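Unit 4: Caring for Wood in the Kitchen
Course tutor: Dorottya Vass, Uvstead

Wood takes in water through its cut ends far more quickly than along its sides. Dowel joints are a common point of failure, as the end of each peg sits inside a hole where moisture lingers.

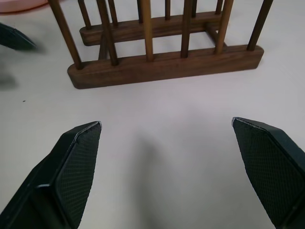

Which finish should students use on articles that touch clean crockery?
A food-safe oil, applied thinly in 2 coats and left for 18 hours between them.

Varnish is not advised for this unit — once it chips, water collects beneath it. Set reading is the chapter by Humphreys on oils and waxes. Written work is due in October.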